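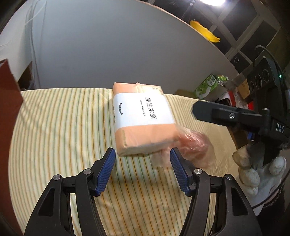

软包装的夹持：连杆式手持夹爪的指垫、开口与视角

纸巾一类的软包装，在夹爪评测里长期处于尴尬位置。它重量轻，尺寸规整，外形接近长方体，按照选型表上的额定夹持力和行程，几乎任何一款两指夹爪都能胜任。问题出在表格以外的部分：外层薄膜会滑动，内部纸芯会塌陷，受力后侧面内凹，接触面随夹持深度不断变化。同一个动作重复执行，包装最终的姿态往往各不相同。

Senex项目今年的对比工作从软包装入手，测试对象是连杆式两指手持夹爪，由操作者握持完成抓取，相机随夹爪运动。对照组为装在机械臂上的Pillden平行夹爪。两者开口宽度相近，闭合方式不同，前者由连杆带动指尖沿弧线靠拢，后者两指沿导轨平移。指垫也分为两种，一种带横向棱纹，一种为Lagman提供的光面垫，厚度与棱纹垫一致。

待测物品共6类：膜包纸巾、透明袋装小件、折叠布片、薄纸盒、软管和带圆角的塑料瓶。每类物品在每种组合下抓取50次，由2名操作者分担，中途不更换指垫。支撑面统一铺条纹床单。硬质桌面会让指尖在接触瞬间获得明确的反力，操作者据此调整高度，结果偏于理想；织物表面会下陷、起皱，被指尖带动，更接近家庭环境。条纹还有一个附带用途，布面被拖动时线条随之弯折，回看画面即可判断指尖是否压得过深。

弧线闭合的后果

平行夹爪闭合时，指尖高度不变，操作者只需对准一次。连杆式夹爪则不同，指尖在靠拢过程中会沿夹爪轴线方向产生位移。位移量取决于连杆长度和初始开角，开角越大，闭合末段的位移越明显。抓取硬质瓶体时，位移由手腕的顺应性吸收，对结果几乎没有影响。抓取纸巾包时，指尖一边夹紧一边沿包装侧面滑行，薄膜被推向一端，形成褶皱。

褶皱本身不算失败，但会改变摩擦条件。薄膜与纸芯之间存在空隙，指垫夹住的可能只是膜层。提起之后，膜层随指垫上移，纸芯因重力下坠，包装底端收窄，整体偏转。测试记录中把这种情况单列为“夹膜”，与完整脱落区分统计。夹膜状态下包装仍在指间，单看开口反馈无法识别，须结合画面判断。

操作者的应对办法是减小初始开角。开口略大于包装厚度即开始接近，指尖的弧线行程缩短，褶皱随之减轻。代价是对准余量变小，包装斜放时容易顶到端面。两名操作者在这一点上的习惯并不一致：一人倾向于先大开口接近，接触前再收窄；另一人从一开始就保持小开口，靠转动手腕对准。两种做法的夹膜情况接近，前者耗时更长，后者碰撞更多。

棱纹垫与光面垫

棱纹指垫在布片和软管上占优。棱线嵌入织物，能够抵抗沿指面方向的滑移，抓取折叠布片时，光面垫需要更大的夹持力才能达到同等效果。膜包纸巾的情况较为复杂。棱纹减小了实际接触面积，局部压强升高，薄膜被压入棱间凹槽，抗滑能力确实有所提高；若指尖接触时存在角度偏差，外侧几条棱先受力，薄膜就会以这几条棱为轴转动。

光面垫接触均匀，初始摩擦力较好，但对表面状态敏感。连续使用后，垫面附着纸屑和纤维，摩擦力下降，擦拭后恢复。棱纹垫同样积屑，纸屑多数落入凹槽，对棱顶影响较小，清理则更费事，需要用软刷沿棱线方向刷洗。Lagman给出的光面垫更换周期为最多4000次闭合，本轮测试远未达到，寿命不在讨论之列。

薄纸盒对两种指垫都不敏感。塑料瓶的差异集中在圆角处，棱纹垫更容易卡住曲面，光面垫则要求夹持位置靠近瓶身中段。

镜头能看到什么

夹爪自带相机的视野朝向指尖，接近阶段的视角良好，抓取完成后情况变差。物品进入两指之间，自身占去画面中部，指垫与包装的接触线常常被指尖遮住。判断夹膜所需的信息恰好位于接触线附近：薄膜有无滑移，棱线有无压痕，纸芯与膜层是否错位。包装正面的印刷文字可以提供参考，文字列的倾角等同于包装的倾角，逐帧比较便能得到偏转量。遇到没有印刷的透明袋，这一办法失效。

双夹爪同时作业时，两侧视角可以互补。一只夹爪持物，另一只从侧面接近，后者的相机能看到前者被遮挡的接触区域。条件是两只夹爪之间保持合适的夹角。夹角过小，机身互相遮挡；夹角过大，侧面夹爪的镜头只能看到包装端面。

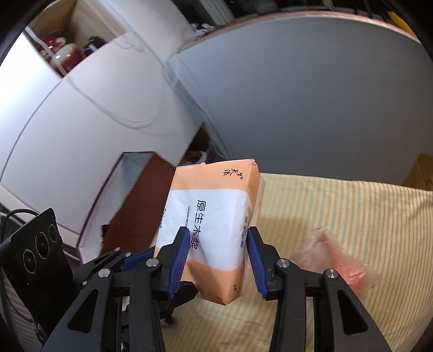

Teresa Domański对双夹爪互补视角的价值持保留意见。她认为，用第二只夹爪弥补第一只的盲区，等于把感知问题转嫁给操作者：操作者除完成抓取外，还要维持两手之间的夹角，动作因此变得不自然，后续迁移到机械臂时，这部分多余的姿态也会一并带过去。她主张先改进指尖轮廓，把接触线让出来，再讨论增加视角。

从本轮记录看，她的意见有一定依据。要求操作者保持侧向视角时，持物一侧的手腕明显更僵硬，遇到包装偏转后的补偿动作也更少。取消要求后，夹膜后的主动调整增多，但相当一部分调整过程在两侧画面中都看不清接触线。指尖轮廓的改动目前只有图纸，窄指尖会减小垫面宽度，对布片和软管是否不利尚无数据。

与机械臂对照

Pillden平行夹爪在膜包纸巾上的夹膜比例低于手持夹爪，主要得益于平移闭合。需要注意的是，机械臂的接近路径由程序给定，每次从同一方向进入，包装也按标记摆放，条件比手持组宽松。随后的补充测试把包装改为随意摆放，由人遥控机械臂完成抓取，两者差距缩小，机械臂组的碰撞有所增加，多数发生在指尖触及布面之后。

机械臂组的另一个问题在于下压。织物受压不会立即产生可辨识的反力，操作者通过遥控很难感觉到指尖已经陷入布面，继续下行便会推动整块床单。手持组很少出现此类情况，手部对微小阻力的感知弥补了画面信息的不足。采用带力反馈的控制器能改善到什么程度，需要单独测试。

控制器方面，本轮使用Bikby的通用模块，夹爪闭合速度设为恒定。曾尝试在接触后降速，软管和塑料瓶未见差别，纸巾包的褶皱略有减轻。难点在于接触时刻的判定：软包装的阻力上升缓慢，阈值设低了会误触发，设高了等于没有降速。现有阈值按薄纸盒标定，用在膜包物品上偏高。

选型上的几点意见

以膜包软物为主要对象时，平行闭合优于弧线闭合，前提是接近姿态可控。必须采用连杆式结构的，应限制初始开角，并在操作说明中写明开口与物品厚度的关系，只给最大行程参考意义有限。

指垫不宜按单一物品选择。混合物品场合使用棱纹垫，纸制品集中的场合使用光面垫并安排定期擦拭，是目前较为稳妥的配置。棱线方向值得关注，现有棱纹均为横向，若改为斜向，薄膜绕外侧棱线转动的现象可能减轻，样件已在加工。

评测记录建议将夹膜、偏转和脱落分开登记。三者合并为“失败”之后，各组合之间的差异大部分消失，而夹膜与偏转对应的改进方向并不相同，前者涉及闭合轨迹，后者涉及指垫接触角度。偏转的登记以提起后静置时为准，放置阶段另行记录。

放置阶段的问题本文没有展开。纸巾包松开时，薄膜上的褶皱会使包装略微回弹，直立放置的成功率低于平放。Senex下一轮测试拟以放置为主，物品类别不变，支撑面增加硬质桌面作为对照，斜纹指垫样件到位后一并纳入。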